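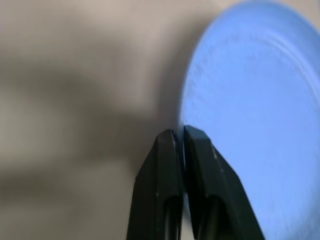 Dishwasher or hand washing for two people?

Torby
We run ours every other day and it still isn't full. The Hájek manual says 2 hours on eco. Is it worth it?

hrubka55
Yes. Let it fill up, then run it. Scrape, don't rinse. 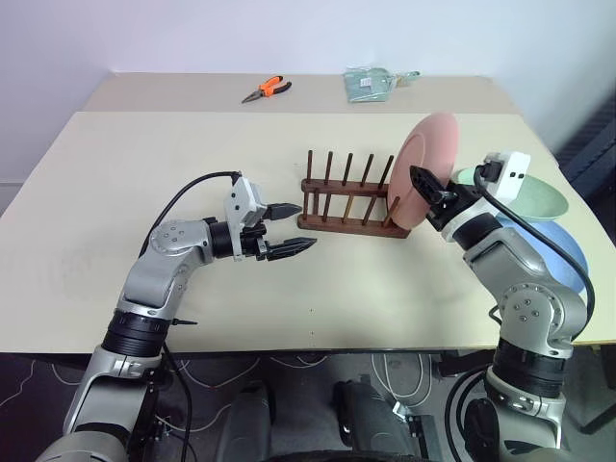 Boris Krajčí

I disagree. For two people I wash by hand after supper and let everything drain overnight. Ours cost 700 to replace and we never did.

Torby
Do you leave the tap running?

Boris Krajčí
No, I fill the sink once. Glasses first, greasy pans last.
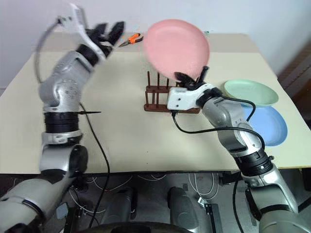 Change the water before the pans if it looks bad.

hrubka55
Still more work than pushing a button. We'll keep ours.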